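Councils should stop selling off allotments
June 2021

Cadthorpe has 10 fewer allotment plots than it had when I moved here, and the waiting list now stands at 682 names. Those two facts ought to trouble the council more than they seem to. The latest plan is to sell the lower field on Cronin Lane to a developer, with the money going into the general budget. I think the plan is wrong and I think it should be dropped.

The case for selling is easy to state. The town needs houses, the field is flat, and it already has a road beside it. I accept the first point completely. My own children can't afford to live here. But the field would take a small number of four-bedroom houses at prices that would do nothing for the people on the housing list. The old Nokari works by the railway is larger, has been empty for years and already has drains and power. It would cost more to clear. That is a fair objection, and the council should say how much more, in public, before it asks anyone to give up ground that has been dug for three generations.

Allotment soil is slow to make. My own plot was heavy yellow clay when I took it on. It took years of manure and leaf mould before a fork would go in without a fight, and I still wouldn't call it good. The council's report offers "replacement provision" at the edge of town, on a former car park, with topsoil brought in by lorry. Anyone who has tried to grow carrots in bought topsoil over rubble will know what that offer is worth. There is also no bus.

Then there is the rent. Councillors have said more than once that the plots lose money. They bring in little because the council charges little, and it hasn't reviewed the rent in a long while. Most plot holders I know would pay more if the water was turned on before May and the gates were mended. Keep a lower rate for pensioners and people out of work, and put the rest up a bit each November. Halving the larger plots as they fall vacant would also help. A full plot is too much for most people with a job, and a good many new tenants give up in their first summer.

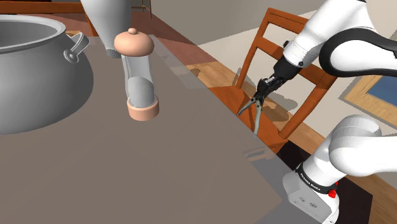
Should people be allowed to sell what they grow? A small table of surplus at the gate does no harm, so long as the plot is there mainly to feed the household that rents it.

The present rules forbid even that, and courgettes go on the compost every August as a result. It could be changed at one meeting.

The petition against the sale had 1,370 signatures when I last looked. The council has to debate any petition with more than 800, so this one will be heard. I hope those who signed will also write to their own ward councillor, in their own words, and ask for the Nokari figures. The consultation form is on the council website and paper copies are at the library desk.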